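How Do Parts Get Sorted?

A conveyor belt is a long loop that moves things along, so workers don't have to carry them. Factories use belts to bring parts to the place where they are sorted.

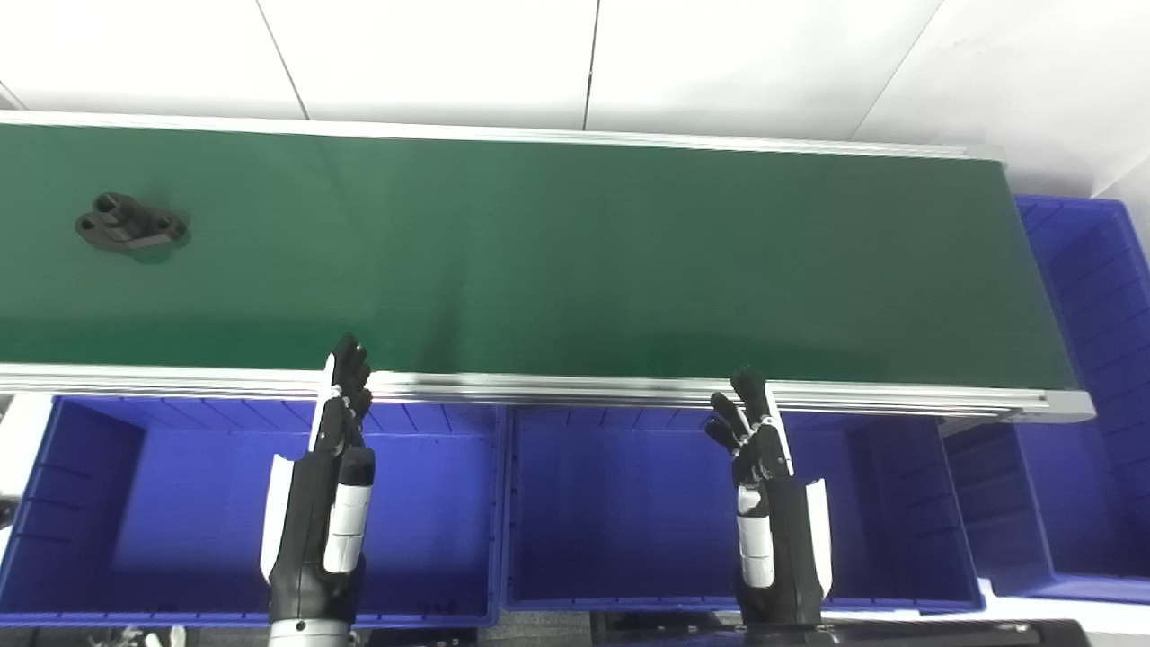
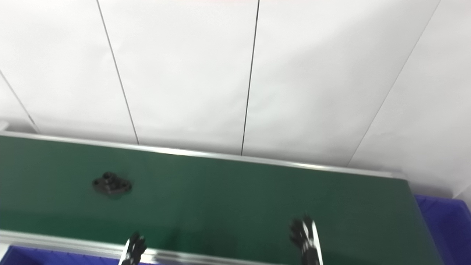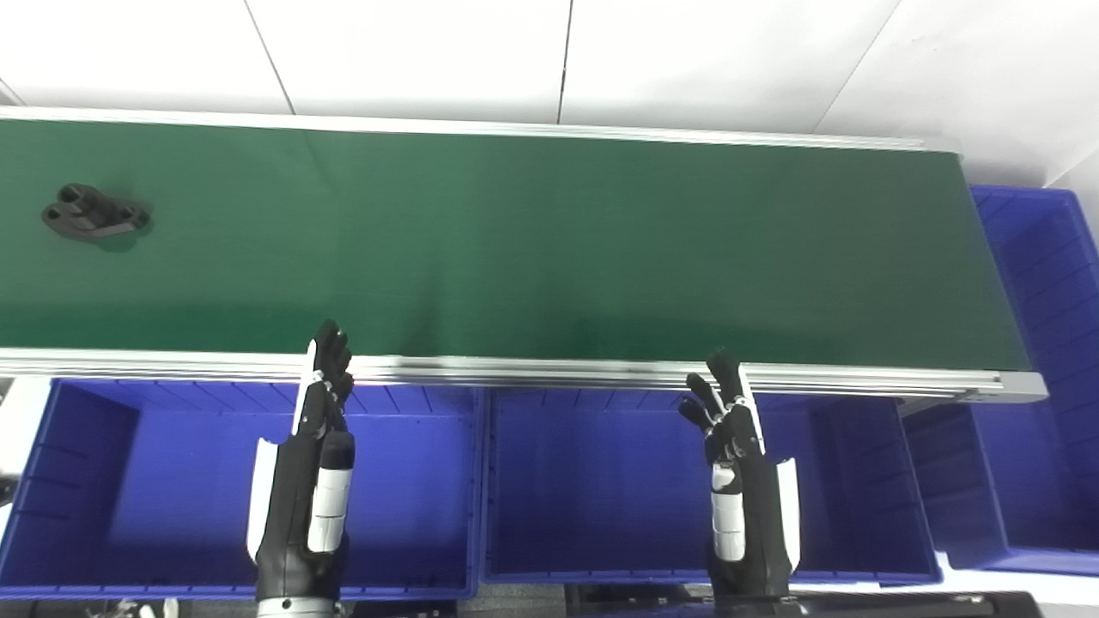
A green belt with a black part on it.

Sorting means putting parts of the same kind together. Each kind can have its own bin. Open bins are easy to fill, and you can look inside to see how many parts are left.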